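Clothing drive adds a folding day before Saturday pickup

Holtenska residents who have been meaning to clear out a closet have until Saturday to get their bags ready. The neighborhood clothing drive run by Itemura, the secondhand store on Honkanen Street, is taking jeans, T-shirts, sweaters and children's clothes this time, and the store is asking people to sort and fold everything before it is collected.

That is a change from the spring drive, when bags were accepted in any condition. The store received 300 bags in the spring and needed 22 days to get through them. Much of that time went into untangling clothes that had been pushed into bags in a hurry, according to a notice posted at the store. Items that could have gone straight to the racks had to be steamed first, and some single socks and loose belts never found their match.

Households taking part have been doing the work wherever there is a flat surface. In many homes that means the bed, with the bedding pulled back and the clothes laid out on the sleeping mat. Jeans are the item most people start with, being bulky and quick to fill a bag.
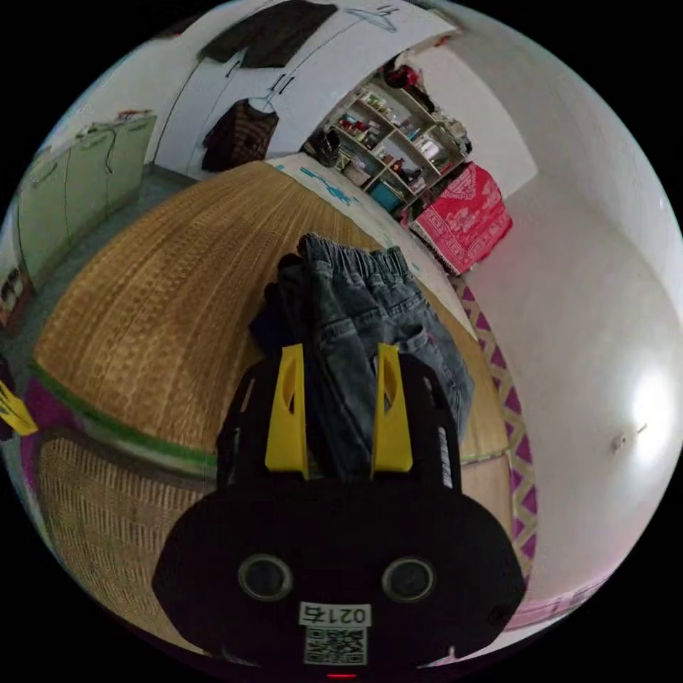 What the store will take

Denim of any color is welcome, including faded pairs, as long as the zipper works and the knees are whole. Pants with elastic waistbands are also fine and tend to sell quickly, the notice says. Pockets should be emptied. Dark clothes should be kept in a separate bag from light ones, a rule that was added after a black sweatshirt left marks on a stack of white shirts in storage.

The store will not take underwear, swimwear, pillows or anything with a strong smell of smoke. Curtains and bed linens were on the list in the spring but have been dropped for now, as the back room has no shelf space left for them. Woven mats and rugs are not accepted either.

There is a limit of five bags per household. Anyone with more than that can bring the rest to the store during opening hours, except on the day of the pickup, when the counter will be closed until 2 p.m.

How to fold

A sheet with folding directions has been left in mailboxes on the 26 streets covered by the route. It asks for pants to be folded in half lengthwise and then in thirds, with the waistband on the outside so the size tag can be found. Shirts go face down, sleeves in, and then in half. Sweaters should be folded and never rolled – rolling stretches the shoulders.

The sheet also suggests picking up each piece and holding it toward a window before it goes on the pile. Thin spots, small holes and old stains are easier to see in daylight than under a ceiling lamp, above all on gray and navy fabric. A garment with a small hole can still be donated, but it should be marked with a piece of tape so that it goes to the mending table. 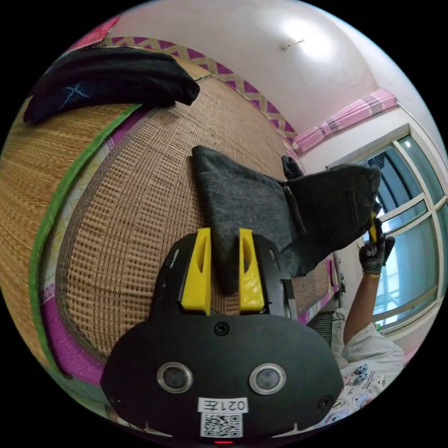
A dark gray cloth is lifted from the woven mat, near the window.

Clothes that are too worn to sell or mend can go in a bag marked "rags." These are cut up and offered to repair shops and painters in the area. Cotton is preferred. The rag bag does not count toward the household limit.

Pickup times

The truck starts at 8 a.m. on Saturday at the north end of Holtenska and works its way south, finishing near the river before noon. Bags should be on the curb by 7:30 a.m. and tied shut. If it rains, residents are asked to keep them under a porch or awning that can be seen from the road, and the driver will walk up to get them.

People in apartment buildings can use the drop-off point in the Flavura parking lot, next to the bakery's side entrance. It will be open from 8 a.m. to 1 p.m. Bags left there after closing will not be collected.

The sorted clothes go on sale at the store in August. Children's sizes will be put out first, ahead of the new school year, with adult denim and sweaters to follow as rack space allows. Extra copies of the folding sheet are available at the Itemura counter.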